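Handheld gripper demos vs teleop for a box picking task, how many do I need?

Asked by skelten_b, 3 votes

Trying to teach a small arm to pick soft stuff out of a cluttered box. Cotton balls, sponges, that kind of thing. Have 200 demos from remote control and they're awful, jerky, long pauses where I line up the fingers. Policy copies the pauses. Thinking of switching to a handheld gripper and doing it by hand. Worth it? Do I toss the old 200?

Answer 1 (5 votes)
Worth it. Hand demos go way faster, I did 881 in a weekend. Don't mix in the teleop ones untrimmed, cut the pauses first or leave them out. Also move the stuff in the box between takes, I forgot and had to redo a lot of mine.

Answer 2 (0 votes)
depends on the arm. get 1000 and see

Answer 3 (2 votes), Bianka Szekeres
Agree with the first one. Come in at differnt angles, and keep your wrist inside what the arm can reach or the demo is useless later. My setup, going in next to the cotton:
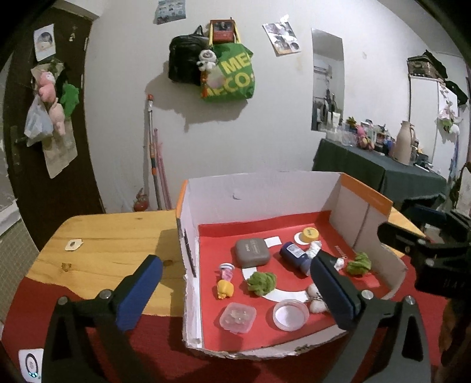
Should I record the failed grasps too?
Keep the ones where you miss and then recover in the same take, and drop the ones that just end in a miss. Put them in a seperate folder so you can train with and without.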